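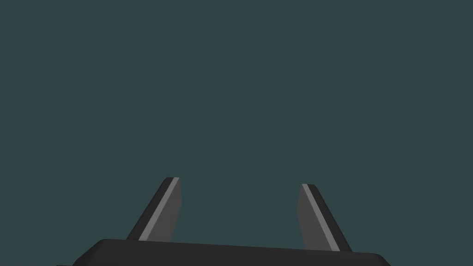 We picked our wedding colors in March, which was early, and I wanted to write down how it went before I forget. Yhon and I had no theme. We had a hall booked for 100 people and a list of things we didn't want, mostly burlap. My sister kept asking for a color so she could buy a dress, and I kept sending her links to completely different ones. The one that stuck was a dark teal-gray, flat and a little greenish, like the background up top. I had it as my phone wallpaper for a week and didn't get tired of it, so that was the decision.

The trouble with a color like that is that every shop calls it something else. I ordered napkins from Flarlow in what they call slate, and they came out blue. The second set was closer. By then I had learned to ask for a fabric swatch before ordering anything in quantity. Most places will mail one free if you email them.

Flowers were easier than I expected. Yae Nishimura at Florier did ours, and she talked me out of trying to match the flowers to the linens. She used cream and a rusty orange with a lot of plain greenery. She also asked what time the sun would be coming through the windows, and I had to go back to the hall on a Saturday to find out.
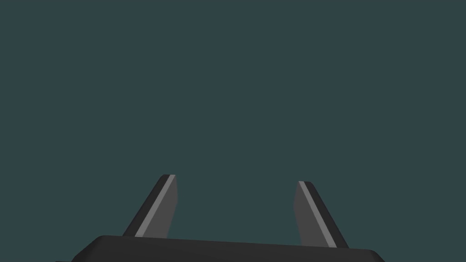 Dark teal-gray, still my favorite.

Money, for anyone planning something similar. The flowers were $1000, including delivery and one arrangement for the head table that we took home after. Table linens were $380 to rent from Brukier, and they picked them up dirty the next morning. We set aside $500 for candles, signs and whatever else came up, and spent nearly all of it. A good part of that was candles. We have a box of them left in the closet if anyone local wants them.

Yhon's mother made the table runners. She had fabric from Mamani left over from another project and it happened to go with everything. They were a few inches short for the long tables, so we put the bread baskets at the ends and left it at that.

I also painted the seating board myself, in the garage, over two evenings. The first coat looked streaky and I nearly threw it out. The second coat fixed it. Use a foam roller, and do the lettering with a paint pen after the board has had a full day to dry. Three people canceled after I had finished, so leave some room between the names. 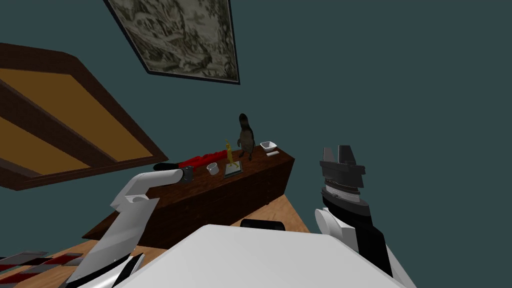 What I would do differently

I would order the linens first and choose everything else from those. We did it backwards and I spent a lot of evenings holding napkins up to a lamp.

I would also look at the color in the actual hall, at the actual time of day. Ours looked nearly black by the time dinner was served. It was fine with the candles lit, and my aunt told me she liked it better that way.

Next post will be the cake, which needs its own.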